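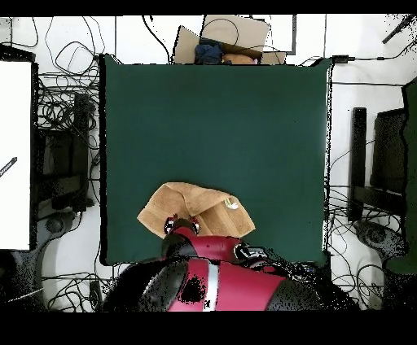

A tan towel on a green cloth work surface.

Review: Plitus, the second album by Gallardo

Print this page | E-mail this page

Reviewed by Hamish Menzies
Published 6/4/20

Gallardo's second album has been issued by Himwood in a first pressing of 1,254 copies. The Drallville Music Library has acquired 2 of these for its lending collection, and this review is based on one of them, together with the download supplied to member libraries.

The record runs to eleven songs. Gallardo's first release relied on borrowed beats and a long list of guest singers. Plitus has a single guest, and the arrangements were written for a working band of five players. The change suits the singer. On the opening track the bass and hand percussion are given almost a full minute before the voice enters, and the melody is stronger for the wait.

Production is by Venkatesh Joseph, whose work will be known to members through the touring recordings already held by the library. He favors a dry, close vocal sound with very little echo. This is effective on the slower songs, in particular "August Money," where the words can be followed without the printed sheet. It is less effective on the two dance numbers in the middle of the record. The horns there are set too low, and the second of the two ends abruptly on a fade that appears to have been shortened to fit the side.

Lyrically the album is uneven. The songs about family are specific and well observed. Those addressed to rival performers repeat complaints already made in interviews, and listeners who have not followed the matter will find little in them. One such song would have been sufficient. There are four.

The vinyl edition is well pressed, with quiet surfaces on both sides. The printed insert contains full lyrics and credits, although the type is small and the drummer's name is spelled in two different ways.

The album is recommended for general lending. Members who are new to Gallardo may wish to begin with side two. Reservations may be placed at the front desk under shelf number 200, and the loan period is the standard one for new releases.

Search reviews Enter artist or title Go

Contact the Library | Copyright Drallville Music Library | Back to top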